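### 3.2 Seating density and speech levels

Measurements were taken in the open-plan study hall at Drovden over 19 sessions in August. Sound level was logged at six positions, each 1.2 m above the floor, and averaged over one-minute intervals. Intervals containing door alarms or announcements were removed, leaving 1,817 for analysis.

Speech levels rose with the number of occupied seats until the hall reached 94 occupants, after which the slope flattened. Omerović and Wako found a similar plateau in the Nikomska reading rooms, although their ceilings were lower and fully treated. The position nearest the stairwell showed the widest spread and was modeled separately (Section 3.4). Figure 2 shows a white tabletop and a person in a red shirt wearing a headset.

**Figure 2.** Tabletop and headset.

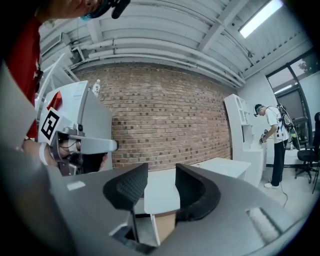
Why was the stairwell position modeled separately? Its levels depended on foot traffic between floors more than on the number of occupied seats.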